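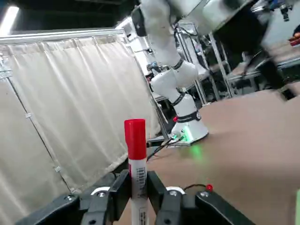 Marker with red cap and barcode label

Ticket: Tarar small cell drops to 4G after firmware update
Product: Tarar indoor 5G unit, Cusard core
Opened by: Naveed Ghauri
Status: Fixed, monitoring

28 June 2026
Two of our Tarar units on the Hirkari site stopped offering 5G after the update went on. Phones attach fine, sit on 5G for a few seconds, then fall back to 4G and stay there. Same phones are happy on the units still running the March build. Log attached, 1,343 lines, sorry about the length!

Reply from Zarnex support
Thanks for the full log, that saved us a round trip. Can you send the neighbor list from one bad unit and one good one? Please don't factory reset yet.

Naveed
Sent both. I had a look while exporting and the bad units have an empty 5G neighbor table. The good ones are full. Is that it?

Zarnex support
Great catch, yes. The new build expects the table in a different format and throws out the old one on import. Steps:
1. Export the table from a good unit.
2. Convert it with the tool in the Cusard admin page (Tools, then Legacy import).
3. Load it on the bad unit and restart the radio only.
4. Set the handover timer back to 1,000 ms. The update resets it.

Naveed
Did all four on the first unit and it's holding 5G!! I walked the whole floor on a call and it never dropped. Really pleased, I've learned more about neighbor tables today than in the last year. Second unit took the table but the timer won't save.

Zarnex support
Log out of the Cusard page and back in as site admin, the timer field is read only for operators.

Naveed
That did it. Both up. Leaving this open until the other units are updated.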